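Ollanmont Fruit Display: Project Report

1. Task

Our group planned a small fruit counter for the Tollska corner shop exercise. Shoppers should be able to tell the fruit apart at a glance and fill a basket without reaching over other items. We used display fruit, a black tray with raised edges and a light-blue plastic basket with a carrying handle. 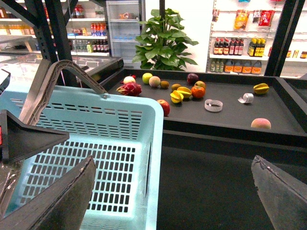
The first layout was mixed. Kiwis, starfruit, a persimmon, two peaches and several apples shared the tray with a dragon fruit. We liked the color, but the small brown kiwis were easy to miss among the larger fruit. Our marker took off 4 points for this on Wednesday.

2. Pairs

We then looked at fruit two at a time on a plain dark gray surface. A striped red and yellow apple next to a long yellow fruit worked well. The shapes differ enough that the shared yellow is not a problem. Two apples side by side were harder to tell apart.

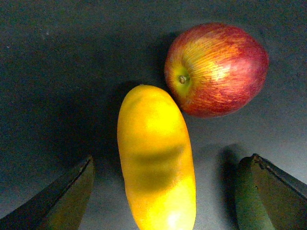

3. Result

The final plan groups fruit by shape first and color second. It scored almost 100. Labels in the Ristari style are still to be made in November.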